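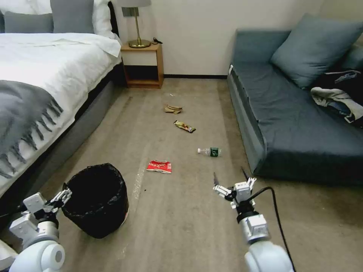
A bed with a gray fringed throw, next to a nightstand and lamp.

Home | News | Trade | Work Permits | Tax | Archive

Zernden and Flunden agree on permit rules for visiting service technicians

2023-02-05
By the Flurkano Work Permits Desk
Last updated: 4:40 p.m.

Zernden and Flunden have signed a side agreement to their existing trade treaty that sets common rules for technicians who cross the border to install, repair or inspect equipment sold under a commercial contract. The rules take effect in March. Applications will be filed through Filip, the online system Zernden already uses for intracompany transfers.

Under the present arrangement, each government decides for itself whether after-sales service counts as business travel or as employment. Zernden has treated most service visits as business travel. Flunden has required a work permit for any visit that involves the use of tools, including visits made under warranty. Employers have reported cases in which the same technician needed a permit in one direction and only a visitor stamp in the other.

The side agreement replaces both practices with a single category, the contract service permit. It is valid for two years and allows multiple entries. The holder must be employed by the seller of the equipment, or by a subcontractor named in the contract of sale, and must remain on the home payroll for the full period. Work that was not provided for in the contract is excluded. So is general construction work — a point Flunden pressed for during the talks.

The number of permits is capped at 3288 in each direction per year. Renewals count against the cap, but replacement permits issued for a lost or damaged document do not. Unused places will not carry over to the following year.

The filing fee is set at 555 in local currency, payable when the application is submitted. It is not refunded if the application is refused. Neither government will charge a separate fee at the border.

A complete application must include a copy of the sales contract, proof of employment and a statement of the work to be done. The statement should identify the equipment by type and give the address of each site. Where several sites are covered, one permit is enough, provided all of them appear in the statement. A site may be added later by amendment, which is filed through Filip and does not require a new permit.

The agreement gives the receiving government seven working days to decide. The period starts when Filip confirms that the file is complete, and it stops if the government asks for more documents. If no decision is issued in time, the applicant may enter as a business visitor and begin work while the file is pending. That provision does not apply to applicants who have been refused a permit before.

Family members are not covered. A spouse or child who wishes to accompany the technician must apply under the general visitor rules, and time spent as a visitor does not count toward residence in either country.

Tax and social security treatment is left to the existing treaties. Employers should note that a permit issued under the side agreement does not settle whether a long project creates a taxable presence in the receiving country. The two tax authorities have not said whether they will issue joint guidance.

Permits granted under the old rules stay valid until they expire. Applications pending when the side agreement takes effect will be decided under the old rules unless the employer withdraws the file and submits a new one. The original fee will not be credited to the new application.

The text also provides for a review of the cap. Either government may ask for a change once the first full year of data is available, but a change requires the consent of both. Disputes over individual refusals remain with the courts of the receiving country.

The application form has not been published. Filip is expected to show the new category before the rules take effect, and employers with an existing account will not have to register again.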